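Stornemia Door Faults
Simulated failure episodes for a two-armed robot, release 2

What is in here

Stornemia Door Faults is a set of 600 simulated episodes in which something goes wrong. The robot drops things, closes its fingers on air, knocks one gripper against the other or stops dead halfway to a target. We kept all of it! Most sets we started from had been tidied until only the good runs were left, and a policy trained on those has no idea what a bad run looks like.

The set grew out of one fault. In November our controller, Pongsiri, began locking both wrists in the middle of a reach. It never happened on the test bench and it happened constantly in furnished rooms, so Mayuree Kongkaew started saving every run that ended in a lock. By the time we had found the bug we had a folder that was far too interesting to delete.

The wrist lock

Pongsiri checks the distance between the two arms before each move. When a new target arrived during that check, the left arm was compared with the old position of the right arm, and the checker reported a collision that wasn't there. Both wrists then locked until reset. In simulation that is a nuisance. On a real machine holding something heavy over somebody's foot it would be a good deal worse, so we treat it as a safety fault and label it separately.

The fix is two lines long and went in on 22nd May. Episodes recorded before the fix have "lock_old" in the fault field. Please don't mix them with the others if you are measuring how often a lock happens.

Rooms

Episodes take place in rooms from our Plernonon room pack. The view comes from the robot's head, looking out over its own torso, and it is very wide, so straight lines bend a lot. Check your undistortion step before blaming the labels. 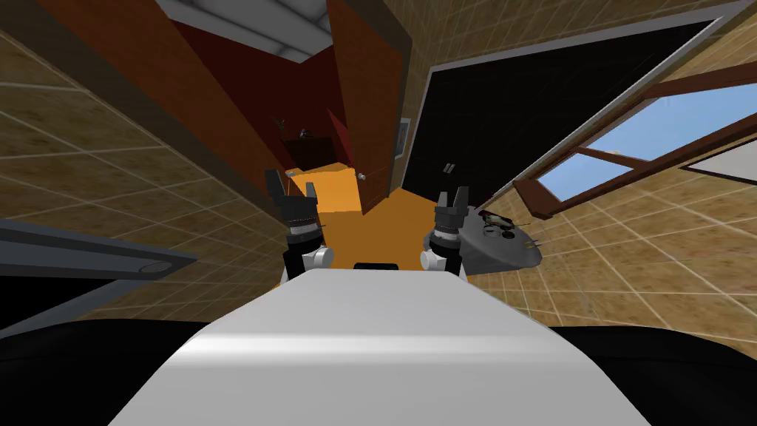 The room above has an orange floor with an orange box on it, close to the left gripper. The two colours are near enough that a plain colour threshold struggles, and we'd love to see what people do with it. Mind the grey rounded object by the right gripper as well, with its clutter of small items on top.

Fault labels

lock_old: wrist lock from the collision check, before the fix
lock_new: any wrist lock after the fix (rare, and we want to hear about these)
miss: fingers close without touching the target
drop: object held, then lost
bump: gripper touches the other gripper or the torso
stall: no movement for 40 steps, no fault reported

Labels were set by script and then checked by Thitima Duangkaew, who watched every episode and corrected a good many stalls that were really bumps.

Known problems

Drops are under-reported for thin objects. The contact sensor in the simulator flickers and the script reads the flicker as a miss.

No episode runs past 3,000 steps. A few stalls near the limit might have sorted themselves out.

There are no people in any room, so nothing here tells you how a robot should fail with someone standing next to it.

Getting started

Unpack the archive, run the Udon viewer on any episode folder and press F to jump to the fault. Watching a dozen this way is great fun and teaches you more than the label table does.

If you find a wrong label, open an issue with the episode number and the step. For a lock_new, attach the controller log too.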